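**March, bench 2, drying and tape notes**

Continuing the sponge trial. Both sponges were soaked, wrung by hand and weighed before going on plates. Tranemard samples hold more water for their size than the Sorkel ones, and the Sorkel edges go stiff first.

Re-taped the bench top this morning. Old strips had lifted near the sink side and left adhesive, which came off with warm water and a plastic scraper. The new grid is blue painter's tape, laid by hand against a steel rule. Lines are not perfectly square. Good enough for logging plate position by cell. 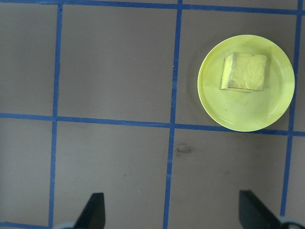 Astlow's comment on the shared sheet was that a sponge sitting flat on a plate dries from the top only, and that the weights will mislead unless it is turned at the halfway point. Fair. From the next run: turn once at 15 minutes, same face down at the start each time.

Other points:

- Plate goes in one cell, clear of the tape. Log row and column.
- Tare the plate before each run.
- Scale drifts by 2 g when the door is open. Keep it shut.
- Run 10 discarded, start weight not written down.

Room humidity read 85 per cent at 9 a.m., too high to compare with last week's figures. Dehumidifier on, reading to be repeated after lunch. Tape order from Radonjić still outstanding; one part roll left in the drawer.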